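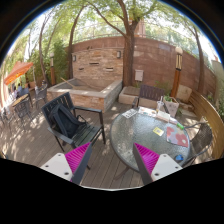

# Moving the tomatoes, and other June notes

The deck gets sun from the middle of the morning until dinner, and that was the whole argument for growing vegetables on it. Three summers in, I have changed my mind about most of them. The beans can stay. The peppers can stay. The tomatoes went down to the side yard on Saturday, and it took most of the day.

The trouble was heat. By late afternoon the boards are too hot for bare feet, and a black nursery pot sitting on them gets hot too. I was watering at 7 in the morning and again after work and still finding the leaves curled. The plants set fruit early and then stopped. Last year I got a decent bowl of cherry tomatoes in July and almost nothing in August, when everyone else on the street was giving them away.

The side yard gets about half the sun and has actual ground. I dug a bed 10 feet long and 2 feet wide along the fence, which meant taking up a strip of lawn that was mostly clover anyway. The soil on this side of Wuvidgate is heavy. It comes up in slabs. I broke it with a fork and mixed in compost from the place on the Skarham road, where they load it into the back of the car with a scoop and you pay by the scoop. I bought too much. The rest is under a tarp by the shed.

## Moving plants that are already big

I had read that you shouldn't do this once they're flowering. I did it anyway and picked off the flowers first, along with the bottom few leaves. Each one went in deep, with a good part of the stem under the soil, and got a full watering can straight after. I put an old bedsheet over the row for the first two afternoons.

One plant snapped at the base as it came out of the pot. I stuck the top in a jar of water on the kitchen windowsill and it has small white bumps on the stem, so it may root. The others drooped the first evening and were standing up again by the next morning.

## Water

The rain barrel holds 168 gallons according to the label. It fills from the garage roof and it was full when I started. I now water the bed every third day from the barrel with a short hose. It's slow, since the barrel sits only a little higher than the bed, but I can leave it running and do something else.

I looked at drip kits at the hardware store in Ultham. The one that would have reached both the deck and the side yard came to over 300 dollars with the timer, and I put it back. A plain soaker hose will do for one bed. I'll lay it when I get around to mulching.

## What's left on the deck

Peppers in the big pots, pole beans on strings, basil, and a pot of mint that I keep away from everything else. The peppers like the heat more than I do. I stood the pots on scraps of cedar so air can get under them, and they dry out a bit slower now.

There is also more room to sit, which I had forgotten was the original purpose of the deck. I ate breakfast out there twice this week.

Next is the fence. Something has been digging under it on the Coste side, where the creek path runs, and I want that blocked before there's any ripe fruit. I have a roll of wire mesh in the garage, probably long enough for the whole bed if I don't waste any at the corner.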